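Rapport de projet : la sécurité des foules à la fête de Plarkitz

Notre groupe a étudié l'accès au pont Duda pendant la fête de juillet.
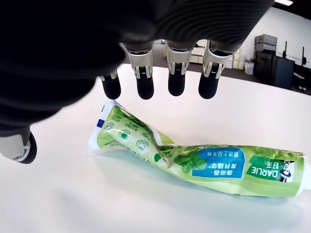
Le pont reçoit 400 personnes au maximum. À chaque entrée, un agent compte les passages à la main. Quatre doigts alignés, comme ceux de la main noire, sont notre signe pour fermer l'accès. 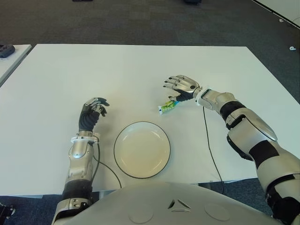
Fig. 2. Assiette ronde sur la table blanche

Nous avons reçu 116 réponses à notre enquête.
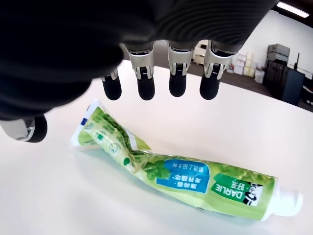 Quand faut-il fermer le pont ?
Dès que la limite est atteinte, aux deux entrées.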